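Sinaga Tour and Trail Supply
Home > Walking tours > Voice and listening gear

Prumix Walk-Along Listening Set
Item no. 2205
Transmitter, 12 receivers, charging case, lanyards

We put off stocking this one for a while. Every couple of years somebody brings out a box that is supposed to fix the oldest problem on a battlefield walk, which is that the people at the back can't hear the guide. Most of those boxes end up on a shelf in the visitor center. The Prumix set is better than most we've tried, and it still doesn't do everything printed on the carton.

The guide wears a small transmitter with a clip-on mike. Visitors hang a receiver around the neck and hook an earpiece over one ear. There's no app and nothing to pair. Turn the dial on each receiver to match the transmitter and start walking.

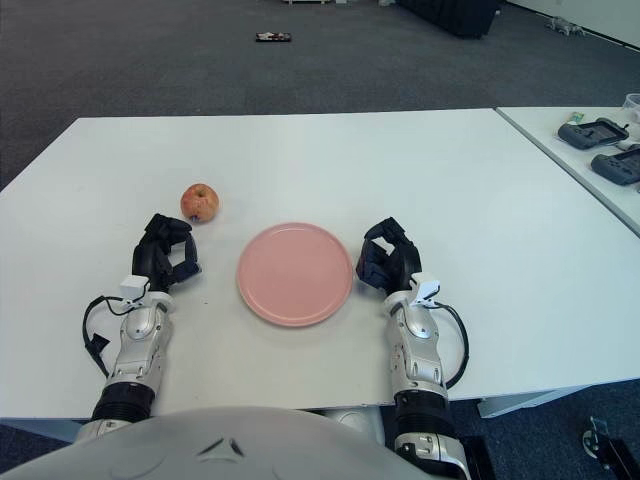

Range is where we'd tell you to ignore the carton. It gives a number for open ground in a straight line. Your group will be strung out along a fence line with a stone wall and a stand of oaks in the way. On our own walks the sound held up fine as long as the stragglers could still see the guide. Once they went over the rise to look at a cannon, it broke up. If your site is all woods and gullies, borrow a set before you buy one.

What we like
Speech is clear, and you don't have to shout.
The receivers have one knob and one button, so nobody's grandfather needs a lesson.
The charging case shuts with everything in it.

What we don't like
The lanyards are thin and they twist. Buy better ones.
"All-day battery" is a stretch. We got through a morning walk and an afternoon walk, and after that the low light came on.
The foam mike cover falls off in tall grass, and you won't find it.

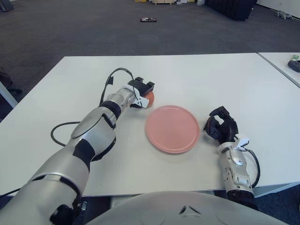
Weight of the case with everything packed is not listed by the maker. The transmitter with its belt pouch came to 533 grams on our scale, heavier than we expected and enough to pull on a light pair of pants. Wear a real belt.

Rain: the maker says "weather resistant." We asked what that meant and got the same two words back. We treat it as fine in drizzle and put it away for anything more. Water damage is not covered, so read that part of the warranty card before you believe the picture of the happy people in ponchos.

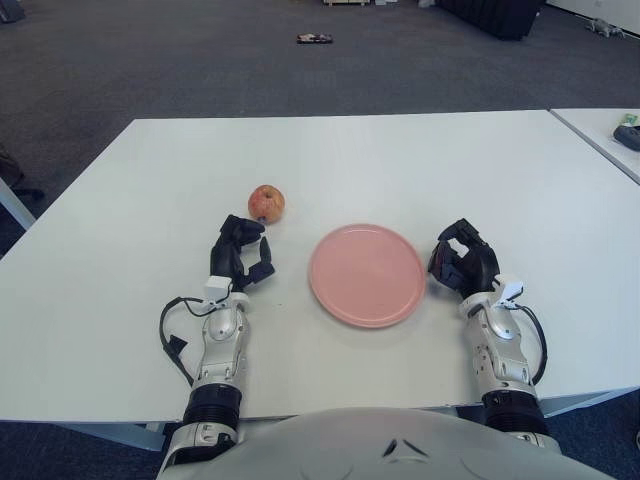 Indoor talks are the other use the maker pushes, and we have doubts there too. The mike is advertised as picking up the voice and leaving out the rest. That may be so when it is clipped high on a collar. Set it down on a table during an artifact talk or a camp cooking program and it hears the table. Something as plain as the apple and the round pink plate on that white tabletop will come through in every ear when you move them, and a plate is worse than an apple. Keep the mike on your shirt.

People ask how it compares with the Eltora belt speaker. The Eltora costs less and needs no earpieces to wipe down, but everyone else on the field has to listen to your tour as well. Some parks won't allow it. Check your permit.
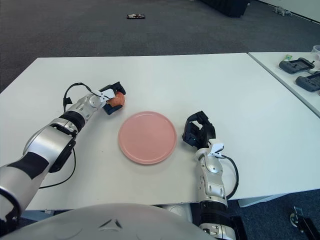 Kulsoom Swati wrote to us that we were too hard on the range. Her evening walks in May went along an open ridge with a full group, and she lost the sound only once, down by the creek. She did agree about the lanyards, and added that handing out and collecting the earpieces eats up more of the program than any ranger would guess.

We'll take her word on the ridge. We'd still try it on your own ground.

Care
Wipe earpieces after each group.
Charge the night before, even if the light is green.
Write a number on each receiver. They don't come marked.

Returns
Unused sets can come back in the original case. Earpieces can't be returned once opened. For loaner sets, ask for Retno Jugah at the Salton counter. Loaners are booked through 6th July.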